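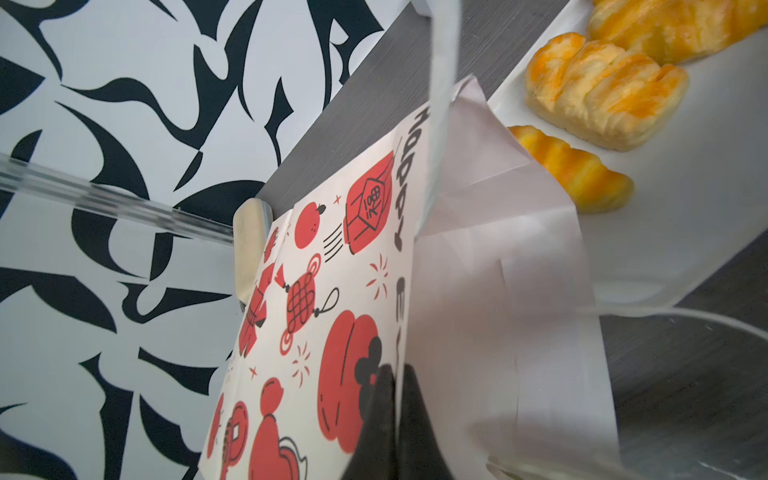 **Can a printed paper bag go in with the paper recycling after food has been in it?**

Clean, dry paper can, if your local program accepts printed bags. Tear off any greasy part first and put it in the trash.

## 4.2 Clearing the table after a snack

Finish this section before starting 4.3, Wiping down.

1. Close any food tray that has a lid. Move leftovers to a sealed container and refrigerate them within 2 hours.
2. Hold the paper bag upright by the upper flap and look inside for napkins, sauce packets and receipts.
3. Press the bag flat from the bottom up. Fold the flap over last.
4. Move small items – keys, eyeglass cases, clocks – to the back of the table before touching the crumbs.
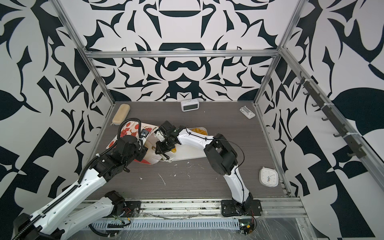

5. Sweep the crumbs toward the front edge with a dry brush and catch them in a dustpan. Work with the grain on wood-grain tops.
6. Check the tabletop for thin slivers of packaging, which a brush can pass over. Pick these up by hand.

**Note:** A flattened bag may be kept for dry goods. The Paler storage rack holds up to 52 bags of this type.

**Caution:** Do not use a damp cloth until all crumbs are removed. Wet crumbs smear and leave marks on dark surfaces.

**Caution:** Keep liquids away from clocks and other battery-powered items.

Send corrections to this section to Kenna Gourlay, Treltness office.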